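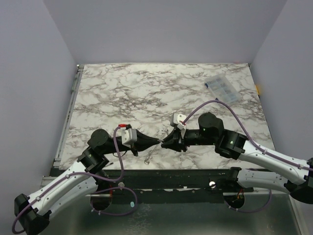

Rullmont Publishes Results of Two-Arm Bench Trials

MILTHOLM, 24 November 2023 - Rullmont today released the findings of a trial asking whether two robot arms working together can take on small workshop and household chores. The short answer is that they can do some of them, slowly.

The arms made 1753 attempts at 16 chores, among them sorting small parts and handling thin wire. Five of the chores were completed often enough to be considered for use in a repair shop.

"Thin, flexible items remain the hardest," said Frida Kirkegaard, head of trials at Rullmont. "A person straightens a bent wire without thinking about it. Our arms still lose their grip or meet in the wrong place."

Aleksi Peltonen, who runs the Riis repair workshop in Miltholm and advised on the choice of chores, said he would not yet hand over his bench. "I would let it sort screws overnight - I would check the trays in the morning," he said.

A second round of trials, covering folding and lid closing, is planned for April. The full report is available from Rullmont on request.

Press contact: Rattana Chaiyaporn, Rullmont, Miltholm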